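Brarnen
Home About Services Planning guides Contact

About Us

Brarnen advises companies and technical schools on the purchase of robots and automation equipment. We prepare budgets, write specifications, compare quotations and attend acceptance tests. We do not sell equipment and we take no commission from those who do. Our fees are fixed before work starts and are paid by the buyer.

The firm was set up by Shoaib Chaudhry and Rekha Chettiar. Shoaib worked in plant maintenance and later in capital purchasing. Rekha's background is in controls engineering, with several years on the supplier side writing the kind of quotation we now read for clients. She still does most of the line-by-line review.

What we work on

Most of our projects fall into one of three groups: arms and end effectors for small production cells, mobile carts for moving stock inside a building, and hand-held gripper tools with the recording and storage equipment that goes with them. The third group is the newest and takes up a growing share of our time. The unit price of a hand-held tool is low next to an arm, and buyers tend to approve it quickly. The items that come after it are where budgets go wrong: spare fingertips, storage, work tables, lighting, and the hours of the people using the tools.

We do not take on safety certification, building permits or software development. Where a project needs these, we put them in the budget as separate lines and the client engages a specialist.

How a project runs

A project starts with a site visit. We measure the floor area, check power and network outlets, look at ceiling height and lighting, and ask the people who will use the equipment what they do now and for how long. The visit takes one day for a single room and two for a building.

After the visit we issue a needs statement. It is short, usually four pages, and contains no product names. The client signs it before any supplier is contacted. Changes after that point are allowed, but each one is logged with its cost.

We then write the specification and send it to suppliers. Quotations come back on our own form, so that training, freight, spares and support are priced on the same basis. A supplier who will not use the form is asked once more and then left out of the comparison.

The client makes the choice. Our report ranks the quotations by total cost over the planning period and lists the exceptions each supplier has taken to the specification. For most clients the planning period is 5 years. For hand-held tools we use a shorter one, as the designs change often and parts for older models become hard to get.

Acceptance is done on site with the client's own staff operating the equipment. We hold the checklist. Final payment is released when the list is closed – partial closure means partial payment, and the contract says so.

What a budget from us contains

Every budget has the same 21 lines, in the same order, whatever the size of the project. Lines that do not apply are marked zero and stay in. The ones clients most often leave out of their own drafts are:

Wear parts and spare fingertips
Benches, shelving and secure storage
Data storage and backup
Operator training, including cover for staff who are away from their usual work
Calibration and repair turnaround
Removal and disposal of old equipment
Contingency

Contingency is set at 20 percent for a first purchase of a given type of equipment. We reduce it for repeat purchases where the client has maintenance records we can check.

Purchases we have planned

Tekura, a parts distributor, came to us with a plan for one large automated cell. The needs statement showed that the delay was in sorting returns by hand. The budget was split into two phases, and the second phase is under review.

Bangera runs a training center and wanted gripper tools for shared use by several classes. We planned the purchase as a pool with a sign-out system, and budgeted for spares at the pool level.

Mundard had equipment on order when they called us. Our work there was limited to acceptance and to a replacement schedule for the following years.

Since opening we have reviewed more than 400 quotations. The comparison form is revised every June from what we learned in the previous year, and clients with an open project may stay on the version they started with.

Working with us

First inquiries go to Rekha Chettiar through the contact page. Please include the type of equipment, the site, the date by which funds must be committed and any quotations already received. A signed quotation is not a problem, but we need to see the terms before we can say what is still open to change.

Schools and public bodies with their own purchasing rules should attach them. We work to the client's rules where these are stricter than ours.

Page last revised 5 May 2018 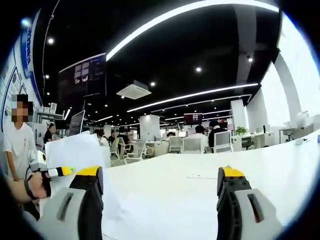

Hand-held gripper tools at a white work table, with the open office behind.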